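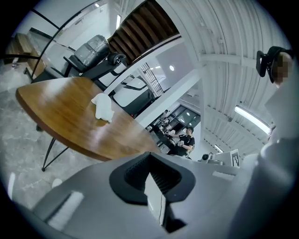

Round table with a crumpled white cloth on top, weight bench behind, workbench towards the right.

Sornomow Tables and Cloths
Data card and README

Summary

Sornomow is a set of written records about table tops in mixed-use rooms and the cloths left lying on them. Each record covers one table at one moment: the shape and finish of the top, what lies on it, the state of any cloth, what is on the floor close by, and what the rest of the room is used for. The set holds 400 records from 43 rooms. Of these, 347 have at least one cloth on the table. The remainder have a table but no cloth and are kept as negatives.

The records were drawn up for work on tidying: deciding whether a cloth should be folded, hung, moved to the wash or left alone. They have also been used for a small study of how people put tables to use in rooms that were not planned around them.

Contents of the release

records.csv – one row per table
rooms.csv – one row per room
labels.txt – the label list, with a short definition of each
splits.csv – room to split assignment
notes/ – free-text remarks by the recorders, one file per room
CHANGES – list of corrections between versions

All files are UTF-8 with Unix line endings. The CSV files use commas as separators and double quotes around any field that contains a comma. Empty fields mean "not recorded". A recorded absence is written as none.

Rooms

Rooms were included if they had at least one free-standing table and served more than one purpose. Typical pairings are workshop and gym, kitchen and office, laundry and store. Single-purpose dining rooms were left out, as were cafes. Most of the rooms are in Prasbridge; a smaller group was added later from the Odura site, where the ceilings are higher and the floors are nearly all concrete.

Each room has an identifier made of a letter and a two-digit number. The letter gives the main use as judged by the recorder (W workshop, K kitchen, L laundry, G gym, S store, X none of these). Where a room is split between two uses, the letter follows whichever takes up more floor. Hawi Asfaw checked all the letters against the notes in June and changed several from X to W.

Fields in records.csv

room – room identifier
table – number of the table within the room
shape – round, oval, square, rectangular, irregular
top_material – wood, metal, glass, stone, plastic, unknown
top_finish – glossy, matt, covered, unknown
leg_material – as for top_material
cloth_present – yes or no
cloth_colour – free text, lower case
cloth_state – one of the states listed below
cloth_position – middle, edge, overhanging, unknown
other_items – labels separated by semicolons
floor_items – labels separated by semicolons
nearest_furniture – one label
person_in_room – yes or no
remark – free text, usually empty

The top_material field describes the surface as it looks. No attempt was made to separate solid wood from veneer. If the recorder could not tell, the value is unknown, and we would rather have unknown than a guess.

Cloth states

flat – lies open with no more than slight creases
folded – at least one deliberate fold with edges roughly aligned
crumpled – no alignment of edges, raised folds over most of the area
bunched – gathered tightly at one point, the rest trailing
draped – part of the cloth hangs over the table edge or over another item
stacked – two or more folded cloths on top of one another

A crumpled cloth that also hangs over the edge is draped. The rule is applied without exception, even where the overhang is small. Hubert Frei argued for a combined value, and his reasoning is kept in the notes folder, but the combined value split the two recorders badly in trials and was dropped.

Whether a cloth is clean, dirty, dry or damp is outside the scope of this set. Early drafts had a column for it. The answers followed the recorder's expectations of the room more than anything about the cloth, and the column was removed before the first release.

Item labels

There are 24 labels for items and furniture. They are deliberately coarse. A bottle is bottle whatever it holds; a cupboard, locker or chest of drawers is cabinet. Exercise equipment is divided into bench, mat, roller and weights. A roller fixed to a bench as an attachment is covered by the label bench and does not get its own entry. Hand tools and small devices lying together on a worktop are labelled tool cluster and not broken down further.

Small things on the floor that cannot be named are labelled small object, with the colour in the remark field. This happens more often than we expected. White ones are the most common, and many are probably packaging, but the label makes no claim about that.

Workbenches are not tables. A fixed or heavy bench used for repair or assembly is recorded under nearest_furniture or in the room notes. It does not get a row of its own. Anyone needing worktops as well as tables should look elsewhere.

How records were made

Each table was recorded by two people working separately. Yasuo Oshima and Fitzgerald Crenshaw did most of the Prasbridge rooms; Roscoe Strickland did Odura with Hawi Asfaw as second recorder. Nothing on or near the table was moved before recording. Recorders were asked to fill in the table fields first, then the floor, then the rest of the room, and to leave the remark field until last.

Disagreements were settled in this order:

1. If one recorder wrote unknown and the other gave a value, the value stood unless the first objected.
2. If both gave values, they looked at the entry together and agreed on one.
3. If they could not agree, the field was set to unknown and the dispute written up in notes/.

Step 3 was needed mainly for top_finish. Varnished wood under fluorescent tubes tends to be called glossy by one person and matt by the next. The working rule is that a top is glossy if a light or window shows in it as a distinct patch. A general sheen is matt.

The "near the table" zone for floor_items is one table width in every direction from the edge of the top. For round tables this is the diameter. Items standing against furniture are included if any part of them falls within the zone. Recorders estimated the distance by eye, so the outer limit is soft.

Splits

splits.csv assigns whole rooms to train, validation or test. Tables from the same room never appear in more than one split. The Odura rooms are all in test. This makes test harder than validation and it is intended: the rooms differ in ceiling, floor and lighting, and a method that depends on the Prasbridge rooms will show it.

Do not pool the splits and redraw them by table. Cloths in one room are often from the same pack, and a random split by table leaks colour.

Known problems

– White cloths are heavily over-represented. Colour is a poor guide to anything here.
– Stacked is rare and occurs almost only in L rooms.
– Round tables are fewer than rectangular ones, and most of them stand in W and G rooms, often with thin metal legs. Shape and room use are therefore linked in a way that may not hold elsewhere.
– The person_in_room field says only that someone was there. It does not say whether the person had anything to do with the table. In workshops the person is usually at a bench some distance away.
– In rooms with large internal windows or openings, two early records include furniture from the space beyond. These carry the remark "beyond opening" and should be filtered out if room boundaries matter.
– The boundary between crumpled and bunched is weak for small cloths. Merging the two is reasonable for most uses.
– Paper towels were recorded as cloth in room K07 and have not been corrected.

Suggested uses

Sorting cloth states, predicting which tables need clearing, and checking whether a tidying rule written for kitchens carries over to a workshop. The notes folder is useful for anyone writing instructions for recorders of their own.

The set is too small for estimates of how common any arrangement is in general. It should not be used to judge how tidy a named place or its occupants are, and room identifiers have been shuffled so that they do not follow the order of visits.

Versions

1.0 – Prasbridge rooms only
1.1 – room letters revised, combined cloth state removed from labels.txt
1.2 – Odura rooms added, splits redrawn by room
1.2.1 – stray tabs removed from rooms.csv

Licence and contact

The records and notes may be used and passed on for research with credit to the Sornomow group. Changed versions should carry a different name. Corrections are welcome and should give the room identifier, the table number and the field; please send them to Fitzgerald Crenshaw at the Blackwood office. Requests for new labels are held over to the next full version.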